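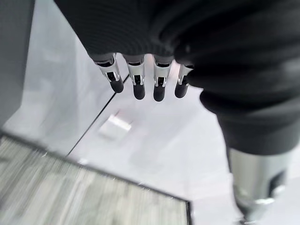 Main mass of Kastico now classified

February 2022

The classification of the Kastico meteorite is finished, and the report went out to our members last week. The stone is an ordinary chondrite of type H5, with weak shock and little weathering. Its main mass weighs 1132 grams. Pascal Frerichs bought it in August from a farmer who had kept it in a shed for many years, together with 2 small pieces which fit to the broken side.

For the study we gave 20 grams as type specimen. One thin section was made, and it shows chondrules with clear borders, some metal and a few narrow melt veins.
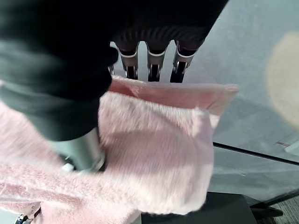

The veins were a small surprise for us, as the outside of the stone gives no sign of them. Pascal will cut one more slice in spring – only a thin one, he promises – to see how far they go into the interior.

Members who wish to borrow the thin section can write to the editor. Please return it within one month, and in the same box.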